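News from Sturska House

Those of you who have walked past the old convent laundry on Flekden Road lately will have noticed that the boards are off the windows and the lights are on in the evenings. After a long wait, and more meetings than I care to remember, the building is going to be lived in again. We have the lease, we have the planning permission, and as of last Saturday we have the keys as well, on a ring so heavy that it has already torn the lining of my coat.

Many of our older readers will know the place well. The sisters ran it as a laundry for the cottage hospital until the hospital moved out to Drolby, and after that it was let as a furniture store, and then for a good many years it was let to no one at all. When the order decided to sell most of its land, they asked that the laundry should go to something that would be of use to people nearby, and I am so very glad that they held out for it, as there were other offers on the table and some of them were a great deal larger than ours.

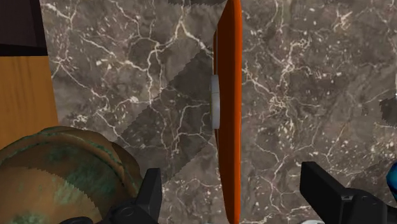
What we are making is a house for people who are leaving hospital and are well enough to go, but who have no safe home to go to, or have one with three flights of stairs and nobody in it. They will stay with us for up to 24 weeks while something longer-term is found. Kenna Farquharson, who many of you met at the summer open evening, will be the house manager, and she comes to us from eleven years of doing much the same work up the coast. She has already moved her desk in, along with a kettle and a rather fierce-looking spider plant.

There will be nine bedrooms to begin with, all on the ground and first floors, with a lift between the two. The top floor will have to wait for a second round of money. We did think hard about opening everything at once, but Ghassan Issa, our architect, talked us gently out of it, and when I saw the state of the roof timbers at the north end I could see his point!

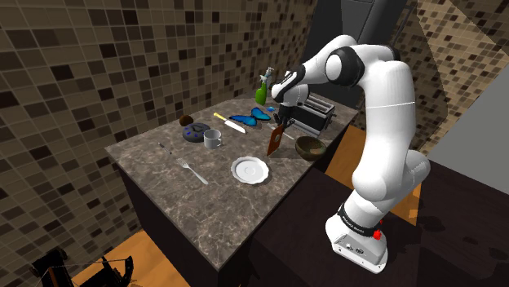

Meals were the thing that came up most often when we asked people what they would want from a house like this. We had 164 replies to the questionnaire, and so many of you wrote about the same thing – being handed a tray at half past five and eating it alone. So supper will be at a shared table for anyone who would like company, and Amancay Retamal has kindly agreed to plan the menus for the first few months. If you have a good, plain recipe that feeds a dozen, she would love to have it, and it needn't be fancy. My own mother's barley soup has gone in already.

Now, to money, briefly. The appeal stands £2,000 short of what we need for the garden path and handrails, and we should dearly like to have those in before the first residents arrive in July. Envelopes are at the back of the church and in the library, or you can telephone the office any weekday morning and speak to Rutilio Barrera.

Rutilio is also keeping the list for befrienders, and would be glad of a few more names, particularly from anyone free in the afternoons.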